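Section 11. Measuring and transferring the coloured water

This section belongs to the Greltetance bench guide for the colour mixing practice. Please read it to the end before you pour anything. The preparation of the dye itself is in the section before and is not repeated.

You will need two plastic measuring cups with a spout, one large plastic syringe for single use, one graduated cylinder and a cloth. Put all of them on the table before starting. It is troublesome to search in a drawer when the hands are coloured.

Note: The dye of this practice is a food colour. It does not harm the skin, but it stays on the fingers until the next day and on a white sleeve much longer.
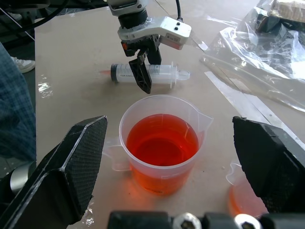

Hatsue Takeda
Bench guide author, Dendley practice room
Revised June 17, 2026

Filling the cup

1. Stand the measuring cup on a flat part of the table, with the handle towards the hand you write with.

2. Pour the orange-red water slowly against the inner wall. Stop while there is still a clear band of plastic under the rim. A cup filled to the rim cannot be carried.

3. Wait until the surface is quiet. Lower your eyes to the same height as the surface and read the mark. The printing on a frosted cup can be faint, and with a dark liquid behind it some people prefer to read from the side where the light comes in.

4. Write the amount in the record sheet at once, in ml.

Caution: Do not lift the cup to your eyes for reading. Lower your eyes to the cup.

Drawing with the syringe

5. Push the plunger fully in before the tip enters the liquid.

6. Put the tip well under the surface and pull the plunger slowly. When the pull is too quick, air comes in together with the liquid.

7. Hold the syringe with the tip up and tap the barrel with a fingernail. Push out the air over the cup, not over the table.

8. Read the amount at the edge of the seal which touches the liquid. The other edge of the seal gives a wrong value.

9. When you need to put the syringe down, lay it on its side and away from the record sheet. A few drops may remain in the tip.

Caution: A syringe marked for single use must not go back to the cupboard after the practice. It goes to the bin under the sink, also when it looks clean.

If the amount is too large

Do not pour the surplus back into the stock bottle. Keep it in the second cup until the end of the practice. The stock bottle of the Hirose room holds 1,000 ml, and last April one wrong return changed the colour of all of it. Kanako Chiba had to prepare the whole bottle again.

Checking with the cylinder

10. Take the cylinder by the lower part so that the scale stays free for reading. Confirm the unit is ml, and find which way the numbers go before you pour.

11. Pour, wait, and compare with your record. If the two values differ by more than one small line, measure again from step 1. 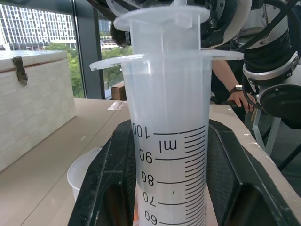 Which mark do I read when the surface of the water is curved?

Read at the lowest point of the curve, in the middle, and ignore the higher edge which climbs up the wall. With very dark dye the lowest point is difficult to see. In that case read the upper edge, write "upper" beside the value, and do the same for all the measurements of that day.

After the practice

Rinse the cups and the cylinder with cold water and let them dry upside down on the cloth. Do not rub the inside with a brush, as scratches keep the colour. Labels for the next group are in the Garkilis box, item 698.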